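Garker Support
Ticket 1992: Follower arm lags and the gripper opens by itself during hand-guided demos
Status: Resolved
Product: Staltus teleop kit, two-arm bench setup
Opened by: Kanyarat Kamolrat
Assigned to: Ratree Onsri

Kanyarat Kamolrat wrote:

We're recording demonstrations for a phone handling task. The operator moves the leader arm by hand and the follower copies it at the bench. The task is to take a phone out of its stand, hold it clear, then put it back in the same stand. Phones stay switched off.

There are two faults and I don't know if they're related.

First, the follower falls behind the leader when the wrist turns past a certain point. It catches up in a jump. If the gripper is near a phone when that happens, it knocks the phone.

Second, the gripper sometimes opens a little while the operator is still squeezing the trigger. It's enough to let the phone slide.

What I've tried so far:
Restarted the follower and the leader.
Re-ran the homing routine on both.
Changed the operator. Chutima Mahawong gets the same thing, so I don't think it's how I hold the leader.
Swapped the network cable between the Ilus controller and the PC.
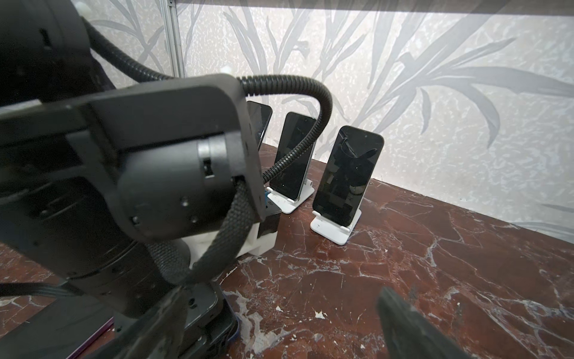 The lag is worse when reaching for the farthest phone and hardly there at all on the nearest one. We've recorded 300 episodes and I'd like to know which ones are safe to keep before we train anything on them.

Ratree Onsri replied:

Thanks, that's a good amount of detail. The difference between near and far phones is useful.

Please check these with the motors powered off:
1. Move the follower wrist slowly by hand through its full travel. Watch the conduit and the braided sleeve and note if either one pulls tight or rubs on a joint.
2. Unplug and reseat the gripper connector at the wrist end.
3. Open the session log and search for "position error" on the wrist joint. Send me the lines from one bad episode.

Please don't raise the torque limit in the meantime. It can hide the lag and make the knock harder.

Kanyarat Kamolrat wrote:

Done. Results in the same order.

1. The conduit goes tight at the far end of the wrist travel. I can feel it in my hand as a soft stop before the real one.
2. Reseated. It did feel slightly loose going in, but I can't say for sure it was out.
3. Log lines sent by email. The error builds up, then clears all at once.

Ratree Onsri replied:

The log fits a cable load. The wrist motor is pushing against the conduit, the error grows, and then the joint breaks free and catches up. That's your jump.

Loosen the upper clamp, feed through more slack and tighten it again with the wrist turned to its far limit. Then re-run homing on the follower only. Check that the new loop stays clear of the gripper and the phones when the arm folds back in.

For the gripper, go to Teleop settings and look at the trigger dead band. Older Staltus profiles have it at 2. Set it to 5 and save the profile before you reconnect.

Kanyarat Kamolrat wrote:

Clamp moved and profile saved. I did a run on each phone on Sunday afternoon and Chutima repeated them. No jump on the far phone. The gripper stayed shut for as long as the trigger was held.

One thing for your manual – the settings page didn't show the new value until I closed it and opened it again. I nearly entered it twice.

What about the old episodes?

Ratree Onsri replied:

I've passed the settings page problem to Napaporn Sombatkul as a separate bug.

For the old episodes, filter by wrist position error and leave out any with a spike while the gripper is closed. Also leave out the ones where the phone slipped, even if the operator recovered. The gripper opened without being told to, so the leader and follower records won't agree. Episodes on the nearest phone are probably fine, but run the filter over them too.

Kanyarat Kamolrat wrote:

Filter is running now. We'll re-record the far phone from scratch. Happy for you to close this.

Ticket closed by Ratree Onsri. Cause: conduit too short at upper clamp, trigger dead band set too low.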